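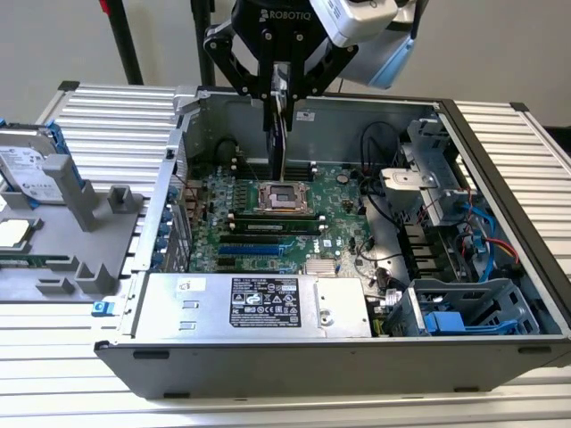
6.3 Teaching the memory module step

1. Lay the tower case on its side with the cover off. Disconnect power to the case.
2. On the Wandow panel, open Insert and choose Memory.
3. Jog the gripper until the module is upright above its slot. Press Save Point.
4. Set travel speed to 4 and press Run.

Caution: Keep hands out of the case while the arm is enabled.
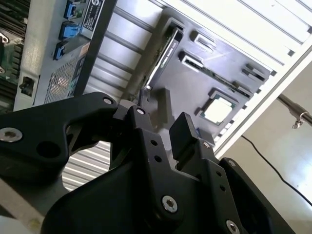

Emese Sipos: We had to save the point again after moving the bench. Step 3 should mention it.

Note: If error 71 appears, repeat step 3.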